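**Ticket:** Cat flap at Likwood shelter refuses cats
**Status:** Open, then closed, then open again
**Product:** Nareck microchip cat flap, indoor model
**Site:** Likwood Cat Rescue, Clirkville
**Opened:** 14/10/2021

**What's wrong**

The flap between the adult room and the screened porch stopped reading chips. Cats walk up, put a nose to it, hear nothing click, and sit down to wait for a person. A person has become the cat flap. We would like to go back to the other arrangement.

It worked fine through August. We have 17 cats on the approved list and the flap used to let all of them out without an argument. Now it will open for two of them, both gray, both from the same litter, and neither one likes going outside.

**What we tried before writing**

- New batteries. No change.
- Different new batteries, in case the first new batteries were only new to us. No change.
- Wiped the tunnel and the reader ring with a damp cloth. A surprising amount of cat came off.
- Held the learn button until the light blinked, then pushed a cat through by hand. Light went solid. Cat was offended. Flap forgot her by the next morning.
- Checked every chip with the handheld scanner. All 17 read on the first pass, so the chips are fine.

**Reply from Nareck support**

Thank you for the detailed report. Please confirm the distance between the flap and any metal object, including door frames, shelving and food bowls. Please also confirm the number of pets stored in memory. The memory limit for this model is 77.

**Our answer**

Door frame is wood. Nearest metal is a shelf bracket, well over an arm's length away. Bowls are plastic and live on the other side of the room, where they are pushed around at night by parties unknown.

As for memory: good question. The flap has no screen, so the only way to count is to read the paper log taped inside the supply closet. The log says 17. The log also has a coffee ring over most of last year, and it came to us from the Hutapea building when that shelter closed and we took over its flap along with its cats. We never wiped the memory. We didn't know it had one worth wiping.

**Test 1: Move everything away**

Cleared the wall on both sides of the flap. Moved the shelf, the bracket, the scratching post and one sleeping cat. Ran six cats through. The gray ones got out. The other four did not. The gray ones then asked to come back in.

**Test 2: Swap sides**

Took the unit off the door and turned it around so the reader faced the porch. Same two cats. We now had a flap that let them in but wouldn't let them out, and they seemed to prefer that. 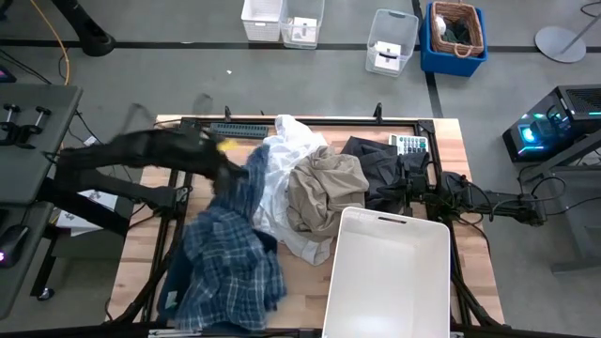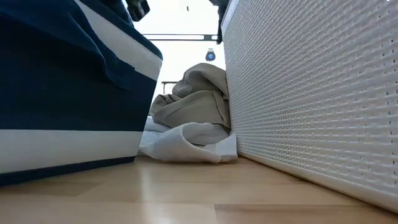 Seconding this from another shelter with the same model: ours did exactly the same thing after we bought it used. The old chip numbers stay in there until you do the long reset. The short one in the booklet only clears the last pet you added. Hold the button until the light goes red, keep holding through the beep, and don't let go at the second beep either, even though every part of you will want to. You let go when it stops.

**Test 3: The long reset**

Did as told. The first try failed because one of us let go at the second beep. The second try went to the end. Light went off completely, which felt like a bad sign, then came back green.

Added the 17 cats one at a time, using the treat method (treat on porch side, cat on room side, patience in the middle). Most took a minute. The big orange one ate the treat by reaching an arm through and had to be started over.

**Result**

Fifteen of 17 now open the flap by themselves. The two that don't are the gray ones. We have added them three times. They walk up, the flap clicks, and they leave. We suspect this is a cat problem and are not asking Nareck to fix it.

**Reply from Nareck support**

We are glad the issue is resolved. Please note that the long reset is not recommended for routine use. May we close this ticket?

**Our answer**

Yes, with two notes – the booklet should mention the long reset somewhere, and it should say that a used unit brings its old guest list with it. Our director priced a replacement porch door with a built-in reader while this was going on. The quote was $2,000, and we'd have paid it and moved the same confused flap problem to a nicer door.

**Reopened by site**

Sorry. The flap now lets in a raccoon.

He isn't chipped, as far as the scanner can tell from the distance he allows. Night lock is set. Going to check whether the reset turned off the lock setting as well, and whether the dial has to be moved to open and back to wake it up. Batteries are new. Please don't ask about the batteries.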